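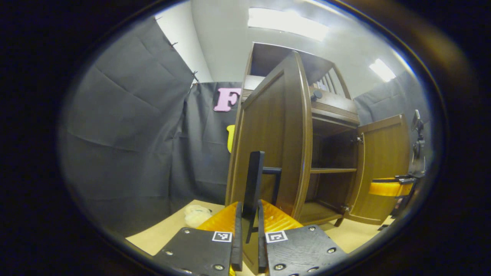
Figure 1. Cabinet door, front view.

Projects > Student Reports > Household Storage

Overview Methods Results References

Effect of Door Seals on Humidity Inside Kitchen Cabinets

1. Purpose

Dry goods stored in closed cabinets take up moisture from room air. This project tested whether a foam strip seal on the door slows the rise in humidity inside the cabinet after cooking.

2. Method

Two wall cabinets of equal volume were used in a rental unit in Curlow. One was fitted with Bronix foam strip on all four sides of the door opening. The other was left as built. A humidity logger was placed on the middle shelf of each cabinet and a third on the counter. Readings were taken over 8 days in June, giving 2,357 usable readings after gaps were removed. Doors were kept closed except for 5 timed openings per day.

3. Results

Counter humidity rose by up to 32 percentage points while water was boiling. The unsealed cabinet followed the counter with a short delay. The sealed cabinet rose more slowly and peaked lower, but it also took longer to return to its starting value — on two evenings it was still above the unsealed cabinet at the last reading.

4. Sources of error

The loggers were not calibrated against each other. The strip compressed unevenly near the hinges, and the gap there was not measured.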